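4. Mounting the arms and first pick test

Applies to the Rendside two-arm bench kit, controller firmware 2903 and later. Complete section 3 (power supply and emergency stop wiring) before starting. Allow one uninterrupted session for steps 1 through 14. If the work is split, repeat step 5 when you resume.

4.1 Tools and parts

Hex keys, metric, long arm
Torque wrench, low range
Mounting platform, perforated
Bench clamps, one pair per platform
Trurkell gripper with finger set B
Cable wraps, reusable
Skasteck control box and pendant

4.2 Mounting

1. Clear the end of the table where the arms will stand. Wipe the surface and let it dry.

2. Place the mounting platform flat against the tabletop. Check that it does not rock. If it does, move it; do not shim it with paper or card.

3. Fit both clamps and tighten by hand. Tighten each one a little at a time, alternating, until the platform cannot be shifted by pushing on one corner.

CAUTION: Do not clamp to a table with a hollow core unless a backing plate is fitted underneath. The clamp foot can punch through the lower skin under load.

4. With a second person supporting the arm, lower the base onto its bolt pattern. Start all bolts by hand before tightening any of them.

5. Tighten in a cross pattern to the value stamped on the base flange. Check the clamps again.

6. Repeat for the second arm. The minimum spacing between base centers is 348 mm. Closer spacing is accepted by the controller but leaves a region where the elbows can meet, and the collision check in firmware 2903 does not cover it.

4.3 Cable routing

7. Drive the arm to the service pose from the pendant. Joint 3 should read 90 degrees.

8. Run the gripper cable along the outside of the links from wrist to base. Leave a loop at each joint large enough to pass through full travel in both directions.

9. Fasten with cable wraps at mid-link only. Do not fasten across a joint.

NOTE: Do not use zip ties in place of the wraps. An overtightened tie cuts the jacket after repeated bending, and the fault shows up as an intermittent gripper timeout (code E5).

10. Jog each joint slowly to both limits and watch the cable. If it pulls tight at any point, return to step 8.

4.4 First pick test

The kit ships without test objects. Use small items from the workshop or the house, in mixed shapes and stiffness. Include at least one flat item, one soft item, and one that rolls. Avoid glass, anything with a blade, and open containers of liquid.

11. Spread the objects within reach of the arm under test. Park the other arm in its rest pose and lock it from the pendant.

12. Set speed override to 5 percent. Set grip force to the lowest value.

13. Jog the gripper down over the objects and stop short of contact. Confirm from two sides of the table that the fingers have clearance all around before closing them.

Gripper low over the test objects, two views:

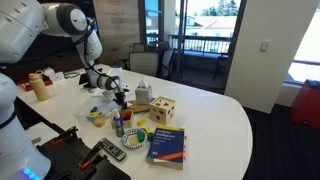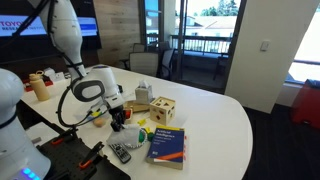
14. Close on one object, lift it clear of the table, hold for a count of five, and set it down. Raise grip force one step at a time if the object slips. Record the force setting and the object in the log sheet at the back of this guide.

CAUTION: Keep hands and sleeves outside the reach of both arms whenever the drive is enabled, including the parked arm. The pendant lock prevents commanded motion only. It does not engage the brakes.

15. Repeat step 14 for each object. Thin flat items are expected to fail with finger set B. Mark them as failed and continue.

16. Disable the drive and check platform movement. Make a pencil mark at each corner during first installation and compare after every session. A shift of more than a pencil line means the clamps must be reset and the base calibration in section 5 repeated.

4.5 If the test does not complete

Gripper does not open at start: tool connector not seated. Power down, reseat, restart.

Arm stops with a following error while moving down: payload value still set to factory default. Enter the gripper mass from the Trurkell data plate.

Both arms stop together: shared emergency stop circuit open. Check the jumper described in section 3.

Arm vibrates at low speed: platform or table not rigid. Recheck steps 3 and 5 before changing any gain values.

Owners of the older Zariņš base plate should use the drilling template in appendix C in place of steps 2 and 3.

Section revised October 2018.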